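기계가 집안일을 언제쯤 제대로 하게 될까. 요즘 이 질문을 자주 받아서 스레드로 정리해 둔다. 오늘은 고양이 화장실 얘기만 한다.

집안일 로봇 영상은 대부분 빨래 개기나 컵 옮기기다. 고양이 키우는 입장에서 제일 먼저 넘기고 싶은 일은 화장실 치우기다. 하루 두 번, 1년 내내 한다.

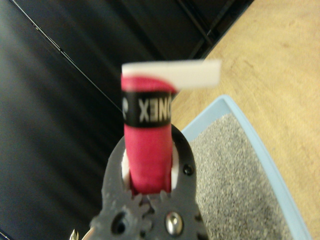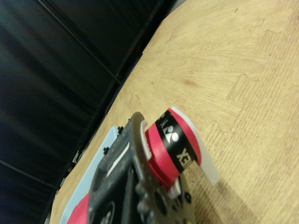
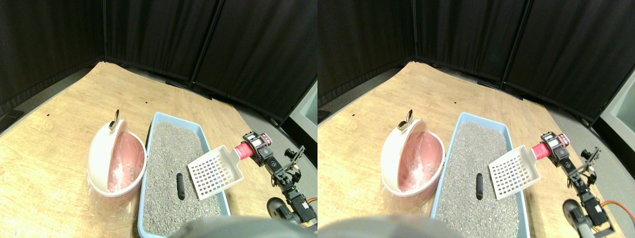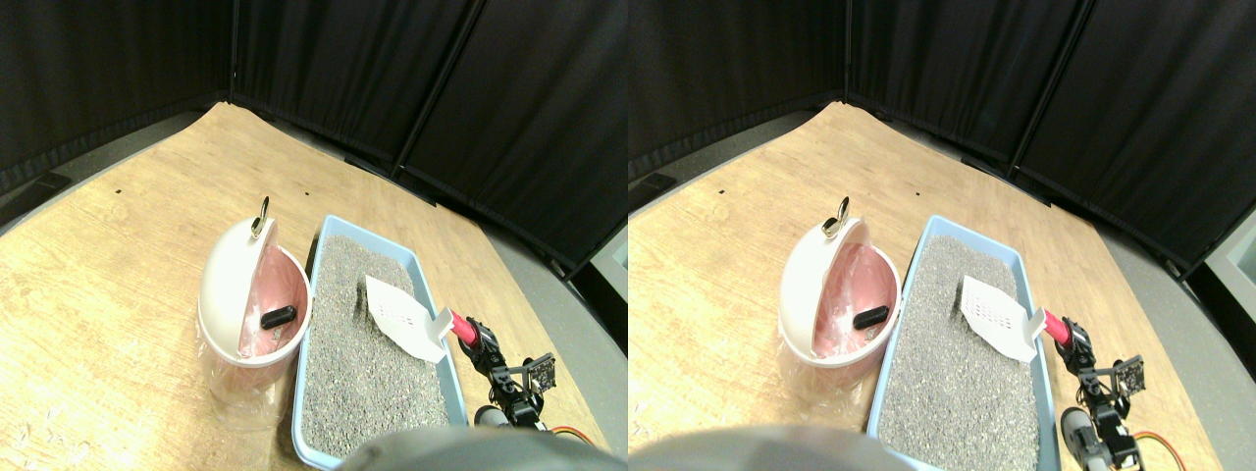
고양이 화장실 치우기. 첫 번째와 두 번째는 그리퍼 쪽 카메라, 세 번째와 네 번째는 좌우 두 시점으로 본 작업대.

사람한테는 1분도 안 걸리는 일이다. 나눠 보면 이렇다. 삽을 잡는다. 덩어리를 찾는다. 밑으로 삽을 넣는다. 들어 올려 모래를 턴다. 봉투에 버린다. 삽을 내려놓는다.

이 중에 제일 쉬워 보이는 게 잡기인데, 삽은 잡고 끝나는 물건이 아니다. 모래에 밀어 넣으면 손잡이에 힘이 걸리고, 그 힘에 손잡이가 돌아가면 삽날도 같이 기운다. 컵을 옮길 때는 없던 문제다.

빨간 손잡이에 검은 띠가 있고 흰 로고가 찍혀 있다. 글자가 일부 잘렸지만 YONEX 로고처럼 보인다. 배드민턴 치는 사람은 알겠지만 라켓 손잡이도 미끄러지면 면이 돌아간다. 삽도 똑같다고 보면 된다.

다음은 모래. 딱딱한 물체는 모양이 정해져 있는데 모래는 뜰 때마다 표면이 바뀐다. 방금 전에 본 높이가 지금 높이가 아니다. 삽을 깊게 넣으면 바닥에 걸리고 얕게 넣으면 덩어리가 앞으로 밀려간다.

세 번째 사진에서는 검은 원통형 물체가 모래 위에 있고, 네 번째에서는 작고 검은 물체가 쓰레기통 봉투 안에 있다. 통 뚜껑은 두 장 모두 열려 있다. 뚜껑 여는 것까지 시키면 과제가 하나 더 늘어난다.

실제 집 화장실은 더 어렵다. 구석에 붙은 것, 부서진 것, 모래에 완전히 묻힌 것이 있다. 묻힌 건 카메라로 안 보인다. 사람은 삽에 걸리는 느낌으로 안다.

숫자를 좀 적어 둔다. 내가 작년 11월부터 우리 집 화장실에서 뜬 덩어리를 세어 봤다. 합계 1304개. 그중 한 번에 깨끗하게 떠진 게 754개였다. 사람 손으로 해도 이 정도다.

그래서 로봇 성공률을 볼 때는 뭘 성공으로 쳤는지부터 봐야 한다. 봉투에 들어가면 성공인가, 부스러기가 남아도 성공인가, 모래를 같이 퍼다 버려도 성공인가. 기준에 따라 숫자가 크게 달라진다.

속도는 덜 중요하다고 본다. 내가 출근한 사이에 거의 121분이 걸려도 상관없다. 대신 중간에 쏟으면 안 된다. 쏟으면 내가 치워야 하고 일이 두 배가 된다.

Denise Rowbotham 씨가 전에 댓글로 "자동 화장실 사면 되지 않느냐"고 물었다. 맞는 말이다. 한 가지 일만 한다면 전용 기계가 싸고 잘한다. 우리 고양이는 통 돌아가는 소리를 싫어해서 두 번 써 보고 처분했다.

팔 달린 로봇 쪽의 장점은 원래 쓰던 모래통과 삽을 그대로 쓴다는 점이다. 고양이 입장에서는 바뀌는 게 적다. 물론 팔이 움직이는 걸 고양이가 가만히 보고만 있을지는 다른 문제다.

현재 내 판단. 통 위치가 고정되어 있고, 덩어리가 보이고, 쓰레기통이 옆에 열려 있으면 맡겨 볼 만하다. 욕실 구석의 뚜껑 있는 화장실은 아직 멀었다.

매장 쪽도 비슷하다. 펫숍이나 고양이 호텔처럼 같은 통이 줄지어 있는 곳이 가정집보다 먼저일 것 같다. 통 규격이 같고 시간대도 정해져 있다.

다음 스레드에서는 설거지통 거름망 비우기를 다룬다. 해 보고 싶은 집안일 있으면 댓글로 남겨 주시면 된다.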